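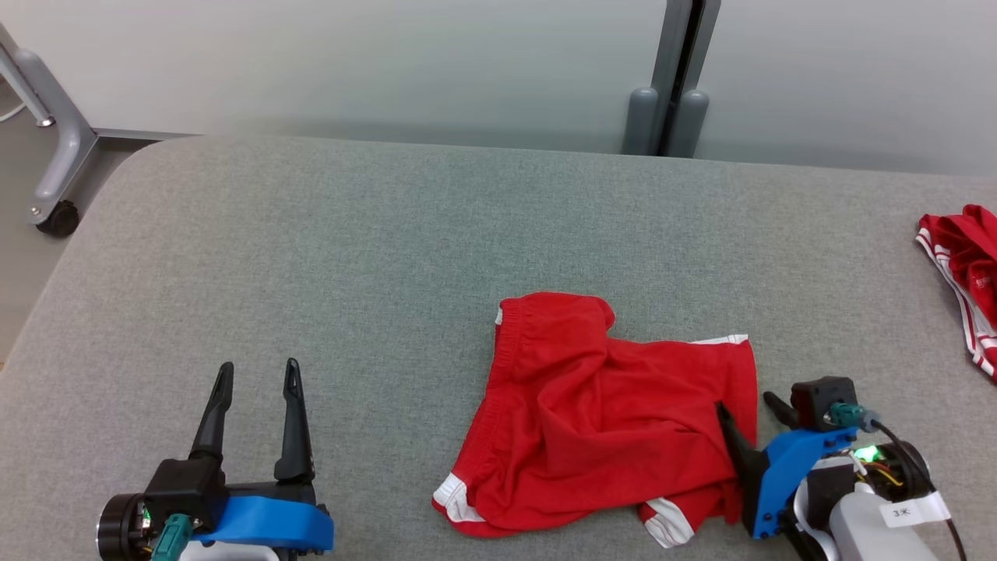

Red shorts with white trim on a padded table.

Care and Folding of Sports Shorts
Mandbridge Residents' Laundry Room – Household Guidance Sheet 11
Revised 12 Mar 2019

This sheet covers shorts with an elastic waistband, including gym, running and team shorts. It replaces the section on sportswear in the general folding sheet. Residents who wash team clothing on behalf of a club should also read the notes on bulk loads at the end.

Before washing

Empty all pockets, including the small key pocket that many running shorts have inside the waistband. Tie drawstrings in a loose bow so that they do not pull through the casing. Turn the shorts inside out if they carry a printed number or badge.

Red garments with white trim require some care. New red fabric may release dye for the first few washes, and white piping will take up that dye readily. Wash new items separately in cold water and remove them from the machine as soon as the cycle ends. Damp red cloth must not be left bunched up in a basket overnight. If the trim has already turned pink, wash the item again before drying; heat tends to make the stain permanent.

Fabric softener is not recommended for sports clothing. It leaves a coating that holds odor and shortens the life of elastic. Half a cup of white vinegar in the rinse may be used instead.

Drying

Dry on low heat or on a rack. Shorts placed on a rack should hang by the hem – a wet waistband stretched over a rail will lose its shape over time. The machines in the laundry room spin at 800 or 1000 turns per minute, and the lower setting is sufficient for light sportswear. The waistband dries last and should be checked by hand before the shorts are put away.

Preparing the surface

Fold on a flat, clean surface at waist height. A padded or fabric-covered table is suitable, as thin sports cloth slides less on it than on a bare countertop. Brush off lint before placing dark or bright items down. Keep unfolded items to one side and work on a single pair at a time.

Standard fold

1. Take hold of the waistband at both sides and shake the shorts out once.
2. Lay them face down with the waistband away from you. Smooth from the waistband toward the hems with the flat of the hand.
3. Bring one leg over the other so that the outer side seams meet. Where there is a side stripe or piping, use it as a guide; the two lines should lie one on top of the other.
4. The center seam will now stick out in a small triangle. Fold it in to make a straight edge.
5. Fold the hems up to the waistband.
6. For a narrow drawer, fold once more across the width.

Gathered elastic will not lie completely flat and should not be pressed down with an iron. Keep the waistband on the outside of the fold, where it can spread.

Rolling

Rolling is preferred for gym bags and suitcases. Complete steps 1 to 4, then roll from the waistband toward the hems. Rolled shorts may be placed upright in a drawer with the hems facing up, which allows striped and plain pairs to be told apart without unpacking the row.

Ironing

Most sports shorts need no ironing. Where creases remain, use the lowest setting with a cotton cloth between the iron and the fabric. Do not iron over printed numbers.

Bulk loads

Team sets should be sorted by size before folding begins. Stack the finished pairs with all waistbands facing the same way and turn the pile around at the halfway point, so that it stays level. A stack that leans should be divided in 2.

Two machines may be reserved for team washing on weekday mornings. Reservations are made with Uthai Inthanon at the laundry room desk. Clubs are asked to bring their own baskets and to clear the folding tables when they have finished.

Related sheets: Shirts and Jerseys; Socks and Small Items; Winter Storage (issued each December).

Corrections to this sheet may be left at the desk for Damir Ionescu, Household Guidance.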